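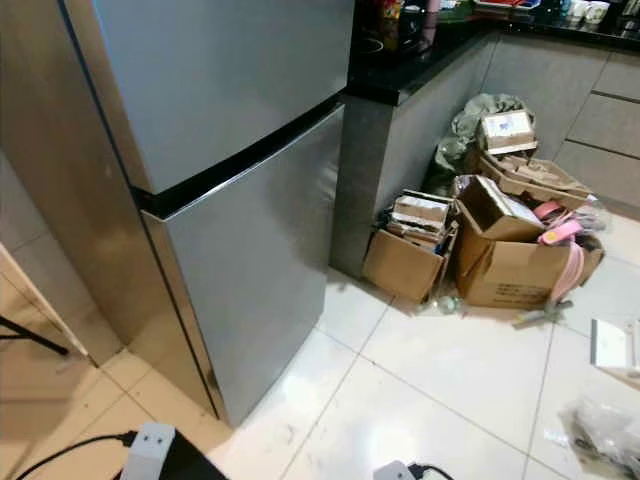

Wanda Walczak objected on Monday that a freezer at its set temperature should draw no power at all, having nothing left to cool. Her objection is a fair place to begin, as it confuses temperature with heat flow.

Unit 3: Steady-state heat gain

A cold compartment in a warm room gains heat continuously through its walls. The compressor removes heat at the same average rate, and the temperature holds. For a flat wall:

Q = k A (Th - Tc) / d

k is the conductivity of the insulation, A the wall area, d the thickness. Use kelvins or degrees Celsius for the difference, but kelvins only in the Carnot expression below.

Worked case. Inside 255 K, room 293 K. The ideal coefficient of performance is

COP = Tc / (Th - Tc) = 255 / 38 = 6.7

Real household units reach much less - friction, finite heat exchangers and throttling all take a share. Take COP = 2 in the problem set unless told otherwise.

Door openings are treated separately. Air exchange adds both sensible heat and the latent heat of the moisture that freezes on the coil.

Problems

1. A wall gains 18 W. Find the compressor power at COP = 2.
2. Repeat the worked case for a room at 311 K. State the change in ideal COP.
3. Double d and hold the area fixed. What happens to Q?

Solutions go to Aníbal Villanueva before the lab section.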